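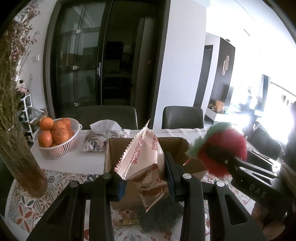 Raymonde Lavoie asked at the last review whether the Furna food parcels were reaching the upper villages at all, and whether the second delivery round was worth its fuel. Both points are covered in this report, which runs from the end of May to August.

Deliveries

We sent out 420 parcels in the period, almost all of them on the planned date. The exception was the Nostimska road, closed for two weeks after the landslip. Parcels for that side went by way of Dufour and arrived late. Households were phoned beforehand, apart from three we had no number for.

The second round does reach people the first one misses, mainly those on shift work. We would like to keep it until the winter and look at it again then. Fuel is over budget -- the Dufour detour is most of the reason.

Stock

Tinned fish and cooking oil ran short in July. Cirilo Galindo has agreed new terms with Ultach, who will now deliver to the store every fortnight. Rice and pasta are fine.

Staffing

Jade Vachon has taken over the rota from Keegan Beaudoin. One driver post is still open and has been advertised again.

Next period

Winter parcel list to be settled with the clinic. Van due for its service and new tyres. Claim for the extra fuel to follow separately, with receipts.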